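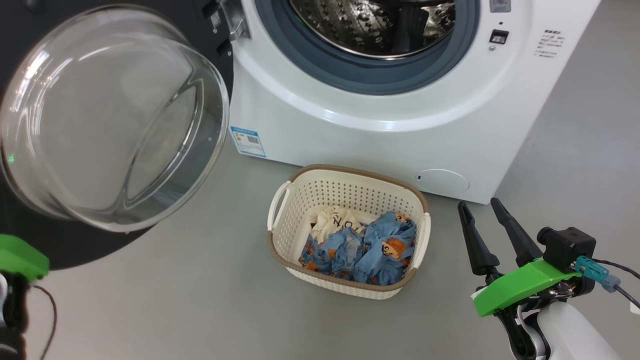

Hi all,

Replying on the list so everybody sees it, because this is the best question we've had all month.

Bontu Gebretsadik wrote:
> I've been through the first batch of washer episodes from the Jafri
> setup and I love them, but the starts all look alike to me. Same
> heap in the basket, same door angle. Do we want 420 of those? Also,
> is anyone using the wrist views, or is it head camera only?

Yes to wrist views, please keep them! When Catlow trained on head camera alone, the policy got to the drum fine and then fumbled at the rubber seal, over and over. With the wrist streams added it handled the rim much better, and I got very excited in the hallway about it.

On the starts, you're right. So for the next batch I'd like to shake things up: turn the basket, nudge it left or right, bunch the clothes differently every time. Swing the door to a new angle too — the glass throws reflections all over the place and the model needs to meet plenty of them.

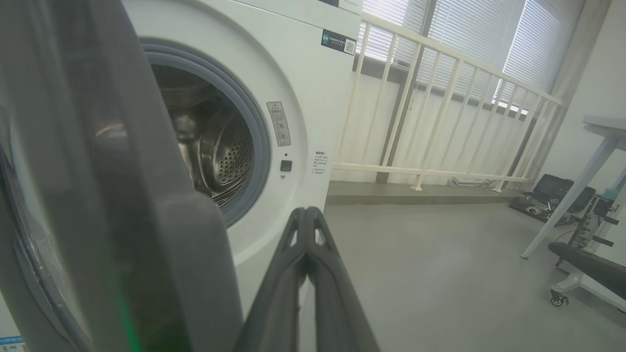 Daylight is the other thing. Around 30 of the episodes I watched were shot with the blinds as they are now, so let's have some early ones and some after 6 in the evening, with the room lights on. Leave the background clutter alone, I want it in there.

Botched grasps stay in as well, as long as the operator recovers and the garment ends up in the drum. Tag those "recovered" in Ristus. If a sleeve is left hanging over the seal, tag it "partial" and start a fresh episode.

The Fukurico folks have asked for 80 clips to try out their labeling tool, and I'd love to send them the messy ones. Bontu, could you pick? You've clearly got the eye for it.

More on the unloading task in May, once the gripper settings are agreed.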